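Section 4. Setting up a shared table with Hallodia

Who this is for: whoever opens the room. If you only want to book a seat, go to section 2, you don't need any of this.

Hallodia is the booking and checkout system we run on all the work tables at the Wei building. Each table has a table card (the white plastic one with the code), a spot in the floor plan and a timer. All three have to agree or people get charged for a table they're not sitting at. Happened to Derek Gosling in October. Took ages to refund.

4.1 Before you start

You need:
- the admin login (not your own, the room one)
- a table card, unprinted or wiped
- the card reader, charged past 45 percent
- masking tape
- the floor plan, latest version. Check the corner of the sheet, it should say Tusuden layout. Older ones have the tables numbered the other way round.

Note: the reader will switch on below 45 percent and look fine. It drops the card halfway through the write and you get a dead card. Charge it first.

4.2 Adding the table

1. Log in. Pick Rooms, then the room, then Tables.

2. Press Add. Leave the name blank for now, the system gives it a number. Write the number on a bit of tape and stick it under the table edge, left corner as you face the window.

3. Set the size. Small, standard or wide. Wide means two bookings can run side by side on it. If in doubt pick standard. You can go up later but you can't go down while there's a booking on it.

4. Set the seats. Max is 7 for a wide table. The field takes bigger numbers and then the floor plan won't draw. Don't.

5. Save. Wait for the green bar. If you leave the page before the green bar nothing is kept, and no warning either.

Caution: do not press Add twice if it's slow. You'll get two tables with the same seats and the second one can only be removed by Ximeng Xia, who has the owner login.

4.3 Writing the card

6. Put the card on the reader, code side down. Light goes blue.

7. In Tables, open the table you just made and press Write card. Keep your hand off the card untill the light goes steady.

8. Lift the card, put it back, press Read. The number on screen should match your tape. If it doesn't, wipe and go back to step 6.

9. Fix the card to the table. Near corner, on top, where a person sitting down can reach it with a phone. Not underneath. Not on the chair. Two strips of tape the first week, then glue once you're sure of the position.

Note: cards don't like metal. If the table has a metal rim keep the card a hand's width in from it.

4.4 Things left on the table

Tables can have stuff on them between bookings. Trays, cups, pots, all fine, so long as the card stays clear and the next person has room to work. What matters is that it's marked in the system, otherwise the evening check lists it as lost property and it goes in the bin room.

10. In the table's page open Items. Press Stays for anything that lives there. Press Clear for anything that should go at close.

11. One line per item, short. "Navy tray", "orange cup", "black pot" is plenty. Nobody reads a paragraph at closing time.

12. Items marked Stays need re-confirming every 94 days. Hallodia emails the room address. If the email gets missed they all flip to Clear, so somebody needs to look at that inbox. At present it's Trudy Stubbs.

Eglė Vasiliauskas asked if items can be copied from one table to another. Yes, Items, then Copy to. It copies the names but not the Stays setting. You have to press those again, sorry.

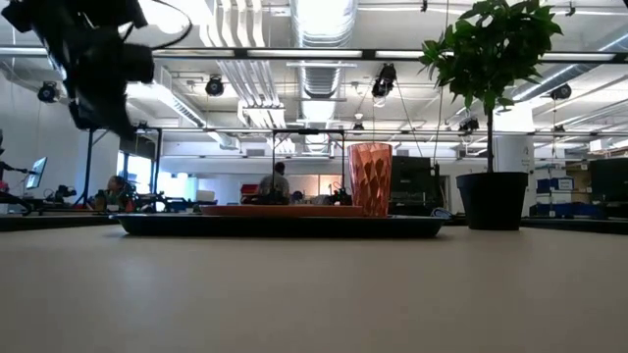
4.5 Setting the timer

13. Open Timer. Choose Fixed or Open. Fixed ends the booking at the set time. Open runs until the person checks out with the card.

14. For Fixed, put in the length in minutes. We use 45 for daytime tables. Evening tables are Open.

15. Set the grace period. 7 minutes. Less than that and people get cut off while they're packing up, and then they come to the desk about it.

16. Turn on the warning message. It goes to the phone they checked in with. If they checked in at the desk there's no message, tell them so.

Caution: changing the timer while a booking is running ends the booking. Right away, no question asked. Check the table is showing gray before you touch anything in here.

4.6 Testing

Do this with the room closed to bookings (Rooms, Pause). Takes almost no time and saves a lot of it.

17. Check in with your own phone at the card. Table should turn orange on the plan.

18. Check out. Table goes back to gray. If it stays orange, refresh once. Still orange, the card and the table don't match, go back to step 8.

19. Book the table for 2 people from the normal booking page, not the admin one. Cancel it. You should get both emails.

20. Un-pause the room. Everyone forgets this. Then the desk gets calls asking why we're full.

4.7 If it goes wrong

Reader light red: card is locked. Old cards from the Vima system are all locked and can't be reused. Throw them out.

Reader light off: cable. Try the other port before anything else.

Table doesn't show on the plan: seats set too high (step 4), or you have the old layout open. Close the plan and open it again.

Charged twice: take the booking number and the table number off the tape, send both to Mingxuan Xue. Don't refund from the desk, it shows up as a second charge on teh monthly sheet and has to be undone by hand.

Card won't stick: clean the corner with a damp cloth, let it dry, fresh tape. Glue over old tape never holds.

Locked out of admin: five wrong tries and it shuts for an hour. There's no way round that one. Ask Ximeng for the reset if you really can't wait.

Moving a table to another room is in section 5. Taking one out of use for good is section 6, read the part about open bookings before you do it.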